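Getting into the trades with no experience, where to start?
Posted in: Careers & Training

brickdust303
Hi all! I'm starting as a laborer on the Brunadbridge job on 1st October and I can't wait. I've been in retail for 8 years and wanted out so badly. Should I sign up for the Plirnholm evening course in framing now, or work for a while first?

mudandlevel
Congrats, great move! Work first. You'll find out fast which trade you like watching, and then you pick the class. I was dead set on roofing and ended up in concrete, which I love.

Escobar_Tile
Going to disagree. I took the Plirnholm course before I ever set foot on a job and it got me off the broom in 3 months. Knowing how to read a plan is huge, foremen notice.

mudandlevel
Sure, but you already had tile work in the family. Somebody coming from retail could spend all that money on framing and then hate framing.

brickdust303
Fair point, though I do like the idea of reading plans. Is there anything shorter?

drekayard
Yes! Dreka runs a plan reading class, 2 evenings a week, and the next one starts in April. Best class I ever took, the teacher brings in real drawings and you mark them up in pencil. That gives you all winter on the job first, so you both win lol

Escobar_Tile
OK, I can live with that. Still think April is a long wait.

brickdust303
April works for me! Signing up tonight. Any tips for the first week?

mudandlevel
Get there early, bring more food than you think you need, and write down people's names. Ask questions at break, most of the older hands love to talk about the work.

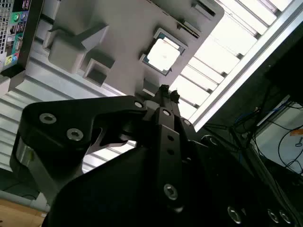 And keep a pencil and a small notebook in your pocket, you'll use them every day. Let us know how the first week goes!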